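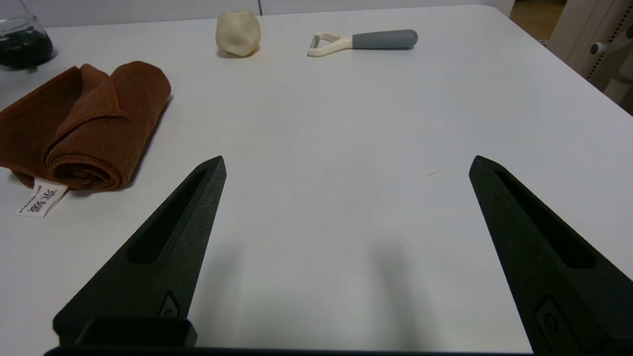
Week 4 notes: Sorting your stuff before you sort your sources

Okay, so last time I promised we'd get to actual archives, and we will, but a bunch of you came by after class asking how to take notes when you visit one, so I'm doing that first. These are my lecture notes, cleaned up a little. If something's missing, ask me on Sunday evening when I'm on the class board.

Start with the provenance question. Who kept this paper, and why? The Boyer ledgers we looked at in February are my favorite case (you'll get sick of hearing about them, sorry!). They come from a feed store, and they were kept by somebody who cared a lot about who owed money and very little about spelling. So "Vina" shows up as a customer for years, and I spent a whole summer thinking Vina was a person. It was a creek. The store was charging hay to everybody who lived up Vina Creek as one account.

Things to write down before you read a single word of a document:

- box number and folder number
- what the folder label says, exactly, mistakes included
- what came right before it and right after it in the folder
- pencil marks, stamps, anything added later

Then read it once with your hands off the keyboard. I mean it. The first time I went through the Laner letters I typed while I read, and I ended up with 87 pages of notes and no idea what the letters were about. Second trip, I read a folder straight through, then wrote 10 lines. I still use those 10 lines.

On photos: take them if the reading room allows it, but put a slip with the box and folder number in every single shot. I have 300 pictures from the Uditz collection that I can't cite because I skipped the slip. They're lovely pictures. I can't use any of them.

Dates. Store clerks back then often wrote the day and month and left off the year, so you work it out from the pages on either side. Put your guess in square brackets so you remember it was a guess. Same goes for names you can't quite read. A bracket and a question mark is a perfectly respectable thing to hand in.

For next week: pick one page from the Boyer packet and write me a page on what the person keeping it wanted to know. Please don't tell me what the whole ledger "proves." One page of the ledger, one page from you. We'll use the full 90 minutes to go over them, so bring a copy you can scribble on.

14 shares
3 comments

Related handouts
Week 2: Reading old handwriting
Week 3: What a ledger leaves out
Week 5: Your first reading room visit
Citing boxes and folders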